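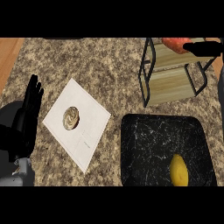 Will the new kitchen rebate in Sakutbridge save renters any money? Very little, going by the town's own numbers.

The plan, due to start in April, pays landlords $42 a month for each kitchen they update. Tenants get $7 off their rent for 18 months, and then the discount ends. Renato Catacutan, who drafted it, calls that "a fair split."

Amber Catterall of the Rosser Street tenants' group doubts it. "They can raise the rent in month 19 – who's going to stop them?" she said.

The draft has no rent cap. It also doesn't say what counts as an update, so a new faucet might do. Catacutan said the wording would be looked at before the vote.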